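# Tischplatte Holzer, weiß matt – Erfahrungen nach gut einem Jahr

Gekauft haben wir die Platte im Mai letzten Jahres, zusammen mit dem Untergestell Drarkimero. Bezahlt habe ich 123 Euro für die Platte, das Gestell kam extra. Geliefert wurde von Sturnermont, zwei Pakete, beide ohne Schäden. Die Ecken waren mit Pappwinkeln geschützt, der Rest mit Folie. Die Folie ließ sich nur in kleinen Streifen abziehen, das hat fast länger gedauert als der Aufbau.

## Aufbau

Die Anleitung ist kurz und reicht aus. Löcher sind vorgebohrt, Schrauben liegen bei, ein Schraubendreher nicht. Eine der Bohrungen saß bei mir leicht versetzt, mit etwas Druck ging die Schraube trotzdem hinein. Zum Umdrehen der fertigen Platte sollte man zu zweit sein. Manuela Cirillo aus dem Büro nebenan hat dabei geholfen und sich kurz darauf die gleiche Platte bestellt, allerdings in der schmaleren Ausführung.

## Oberfläche

Die Farbe heißt im Katalog »Weiß«, tatsächlich geht sie leicht ins Graue. Ich hatte etwas Kühleres erwartet, inzwischen gefällt es mir so besser. Neben einer richtig weißen Wand sieht man den Unterschied, vor Hellgrau passt es gut.

Matt ist sie wirklich. Ich hatte vorher eine glänzende Platte und konnte nachmittags ohne Rollo kaum daran arbeiten, weil die Fenster sich darin spiegelten. Das Problem ist weg.
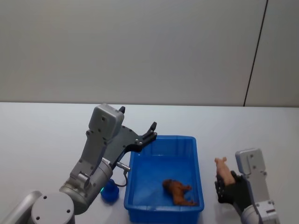

Dafür sieht man auf der matten Fläche Bleistiftstriche und den Abrieb von dunklem Gummi recht schnell. Mit einem feuchten Tuch und einem Tropfen Spülmittel geht beides ab. Einen Schmutzradierer würde ich nicht nehmen – Manuela hat es an einer Ecke probiert, und die Stelle glänzt jetzt bei schrägem Licht. Kaffeeringe vom Vortag ließen sich ohne Rückstand abwischen, roter Edding dagegen nur zum Teil. Ein blasser Strich ist geblieben.

Kratzer habe ich zwei, beide von einem Metalllineal. Sie sind fein und fallen nur auf, wenn man sie sucht. Kunststoffkisten schiebe ich seit Monaten darauf hin und her, davon ist nichts zu sehen.

## Stabilität

Das Gestell Drarkimero wackelt in Längsrichtung ein wenig, wenn man sich seitlich anlehnt. Nach dem Nachziehen der Schrauben wurde es besser, ganz weg ist es nicht. Beim Schreiben stört es mich nicht. Die Platte selbst hat sich bisher nicht durchgebogen, auch nicht in der Mitte.

Die Kanten sind sauber verarbeitet, vorne leicht gerundet. An der Rückseite ist die Kante weniger schön, aber die steht bei den meisten ohnehin zur Wand. Ein Kabeldurchlass fehlt. Den passenden Clip für die Hinterkante gibt es als Zubehör, Kostenpunkt ungefähr 22 Euro, das finde ich für ein Stück Kunststoff zu viel.

## Kundendienst

Ein Stellfuß ließ sich nicht herausdrehen. Auf meine Mail kam nach sechs Tagen eine Antwort, der Ersatz lag kurz danach im Briefkasten, ohne Rückfragen und ohne Kosten.

## Bewertung

Vier von fünf Sternen. Abzug für den fehlenden Kabeldurchlass und das leichte Wackeln. Wer die Platte an einer festen Stelle aufstellt, kann sie nehmen. Zum häufigen Umstellen würde ich eher zum Modell Zerkatdale greifen, das hat Rollen, kostet aber auch deutlich mehr.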